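드럼세탁기에서 세탁물을 꺼낼 때 바구니 위치와 문 여는 순서를 정해 두면 양말 한 짝이 바닥에 떨어지거나 고무 패킹 안쪽에 남는 일이 줄어든다. 이 문서는 전면 투입식 세탁기와 플라스틱 바구니 한 개를 기준으로 작성한 절차서다. 세제 선택이나 세탁 코스 설정은 다루지 않는다.

적용 대상은 Bremwood 공동 세탁실 이용자이며, 가정에서도 기기 배치가 비슷하면 그대로 쓸 수 있다.
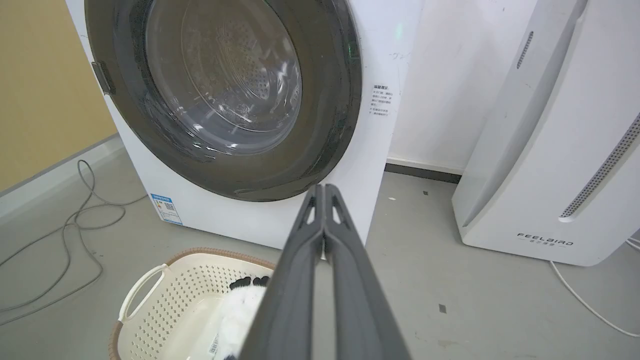

**Bremwood, 10월** | 작성: Tianyou Shi

## 1. 준비물

- 세탁 바구니 1개 (벽면에 구멍이 있는 플라스틱 제품)
- 마른 극세사 천 2장
- 세탁망 보관용 작은 주머니
- 건조대 또는 건조기 (미리 비워 둘 것)

천은 한 장을 패킹용, 다른 한 장을 문 유리용으로 구분한다. 패킹을 닦은 천으로 유리를 닦으면 보풀과 세제 찌꺼기가 유리에 옮는다. Zandon 동에서는 두 장의 색을 다르게 해서 쓰고 있다.

## 2. 바구니 배치

1. 바구니를 세탁기 정면 바닥에 놓는다. 의자나 발판 위에 올리지 않는다.
2. 바구니의 긴 변이 세탁기 앞면과 평행하도록 맞춘다. 원형 바구니라면 방향은 무시한다.
3. 바구니 안쪽 가장자리가 투입구 바로 아래에 오도록 당긴다. 세탁기 앞면과의 간격은 10cm를 넘기지 않는다.
4. 문을 천천히 열어 보고 문 아래쪽이 바구니 테두리에 닿는지 확인한다. 닿으면 바구니를 문 반대쪽으로 옮긴다.

문 유리는 드럼 쪽으로 볼록하게 튀어나온 형태가 많다. 문을 열면 이 부분이 옆으로 나오므로, 테두리가 높은 바구니는 걸릴 수 있다. 4번 확인은 바구니를 바꿀 때마다 다시 한다.

## 3. 문 열기

1. 표시창에서 종료 표시를 확인한다.
2. 잠금 해제음이 난 뒤에도 바로 당기지 말고 2분 기다린다. 잠금장치가 늦게 풀리는 기종이 있다.
3. 손잡이를 잡고 몸 쪽으로 똑바로 당긴다. 위나 아래로 비틀지 않는다.
4. 문을 끝까지 연다. 반쯤 연 상태에서 작업하면 팔꿈치로 문을 치게 되고 경첩에 하중이 걸린다.

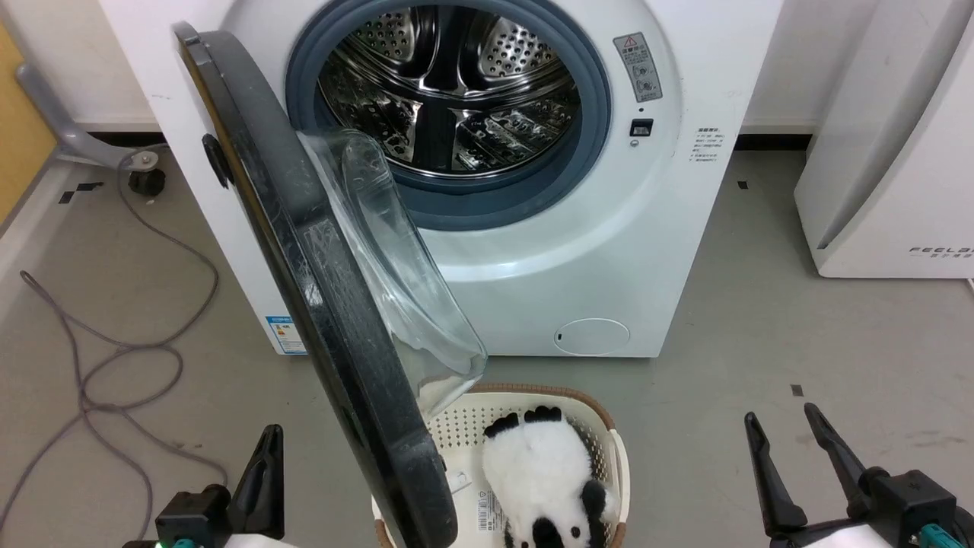 당겨도 열리지 않으면 힘을 더 주지 않는다. 전원을 껐다 켜고 같은 순서를 반복한다. 두 번째에도 열리지 않으면 배수가 끝나지 않은 경우가 많으므로 탈수만 한 번 더 돌린다. 그래도 문이 잠겨 있으면 기기 설명서의 비상 해제 항목을 따른다.

## 4. 세탁물 꺼내기

꺼내는 순서는 부피가 큰 것부터다. 이불 커버나 수건이 작은 세탁물을 감싸고 있는 일이 흔하므로, 큰 것을 통째로 당기지 말고 한쪽 끝을 잡아 돌리면서 푼다.

1. 드럼을 손으로 반 바퀴 돌려 뭉친 덩어리를 느슨하게 한다.
2. 가장 큰 세탁물의 끝을 찾아 바구니 쪽으로 내린다.
3. 중간 크기 의류를 꺼낸다. 소매가 리프터에 걸리면 드럼을 반대 방향으로 돌린다.
4. 양말, 속옷, 손수건은 마지막에 한 손으로 모아서 꺼낸다.
5. 바구니가 테두리 높이까지 차면 작업을 멈추고 먼저 옮긴다.

한 번에 드는 양은 젖은 수건 6장 정도의 무게를 상한으로 한다. 양이 많으면 두 번으로 나눈다.

## 5. 드럼 및 패킹 점검

바구니를 옮기기 전에 점검한다. 나중에 하면 발견한 양말 때문에 건조대까지 다시 가야 한다.

- **드럼 상단:** 탈수 후 얇은 세탁물이 천장 쪽에 붙어 있을 수 있다. 손바닥으로 한 바퀴 훑는다.
- **리프터 주변:** 끈이나 브래지어 고리가 끼었는지 본다.
- **패킹 안쪽 주름:** 손가락으로 주름을 벌려 아래쪽부터 확인한다. 동전과 머리핀은 대부분 하단에 모인다.
- **문 경첩 쪽:** 문과 본체 사이에 천이 물려 있지 않은지 본다.
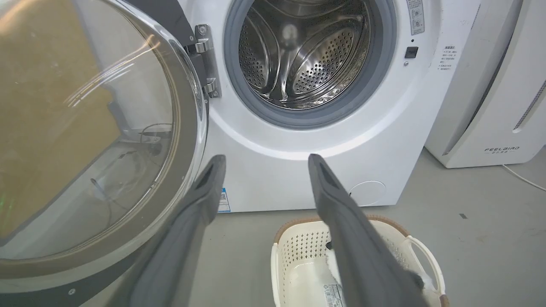 *그림 3. 문을 끝까지 연 상태의 경첩, 고무 패킹, 드럼 내부.*

점검이 끝나면 패킹용 천으로 주름 안의 물기를 닦는다. 하단에서 시작해 좌우로 올라가고, 마지막에 하단을 한 번 더 닦는다. 유리는 안쪽 면만 닦아도 충분하다. 금속 드럼은 닦지 않고 공기로 말린다.

## 6. 마무리

1. 바구니를 빼낸 다음 바닥에 떨어진 세탁물이 없는지 확인한다.
2. 문을 손가락 두 개가 들어갈 만큼 열어 둔다. 어린이나 반려동물이 드나드는 곳에서는 내부를 확인한 뒤 문을 닫고, 환기는 사람이 있을 때만 한다.
3. 세제함을 조금 당겨 둔다.
4. 통로에 늘어진 전선이 있으면 벽 쪽으로 붙인다. 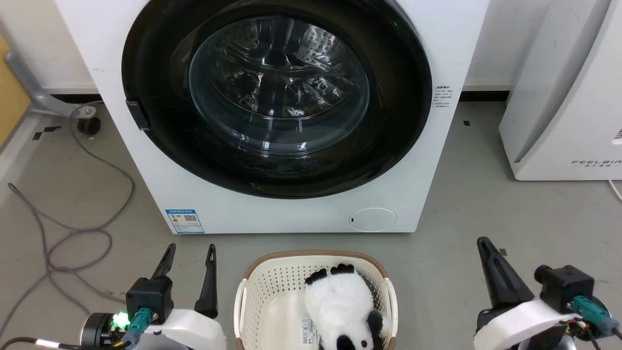

빈 바구니는 세탁기 옆이나 앞에 둘 수 있으나 문이 열리는 범위는 피하는 것이 좋다. Lu 동처럼 통로가 좁은 곳에서는 선반 아래에 넣는다. 바구니 바닥에 물이 고여 있으면 뒤집어 말리고, 구멍에 낀 보풀은 마른 칫솔로 제거한다.

## 7. 문제별 조치

| 증상 | 확인할 곳 | 조치 |
|---|---|---|
| 패킹에서 냄새가 난다 | 하단 주름 | 물기 제거 후 문을 열어 건조 |
| 문이 덜 닫힌다 | 걸쇠 구멍, 패킹 둘레 | 끼인 천 제거 |
| 세탁물이 바닥에 떨어진다 | 바구니와 본체 간격 | 2장 3번 다시 수행 |
| 탈수 후 물이 많이 남는다 | 배수 필터 | 설명서에 따라 청소 |

배수 필터를 열 때는 전원을 차단하고 낮은 접시를 먼저 받친다. 뚜껑은 한 번에 풀지 말고 조금씩 돌려 물을 뺀다. 고온 코스 직후에는 열지 않는다.

바구니 규격 목록은 Rirkia 문서함의 「세탁실 비품」에 있다.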